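# 제자리라는 사치

나는 윤곽선이 그려진 판을 좋아한다. 흰 바탕에 검은 선으로 동그라미를 그려 두고, 거기 올 물건은 거기 오라고 말하는 판 말이다.
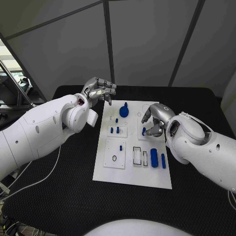 우리 집 서랍에는 그런 선이 없다. 건전지는 고무줄과 동거하고, 육각 렌치는 어느 가구에서 나왔는지 모르는 채로 네 벌이 있다. 8월에 마음먹고 Surkel 정리함을 샀다. 칸이 20개였다. 열아홉 칸은 지금 비어 있고 나머지 한 칸에 전부 들어 있다.

목공을 하는 Jeanine Claeys는 공구 벽에 망치 모양까지 그려 놓고 산다. 망치가 없으면 망치 모양의 빈자리가 남아서 빌려 간 사람이 밤잠을 설친다고 한다. 나도 빌려 가 봐서 안다. 반면 Mikkel Toft는 그런 벽을 보면 숨이 막힌다며, 물건은 찾다가 다른 걸 발견하는 맛이라고 우긴다. 그는 지난봄에 줄자를 찾다가 줄자 세 개를 발견했다. 찾던 줄자는 없었다.

내가 보기에 정리 용품 회사들은 칸만 판다. 칸은 아무거나 받아 준다. 작은 파란 핀 하나에도 제 구멍이 있는 판은 까다롭고, 그래서 쓸모가 있다. 손에 든 것을 어디 둘지 고민할 필요가 없으니까. 물론 그런 판을 만들려면 내가 가진 물건이 무엇인지부터 알아야 한다. 나는 거기서 막혔다.

일단 부엌 서랍 바닥에 종이를 깔고 가위를 대고 그렸다. 선은 꽤 잘 나왔다. 가위는 그 뒤로 못 봤다.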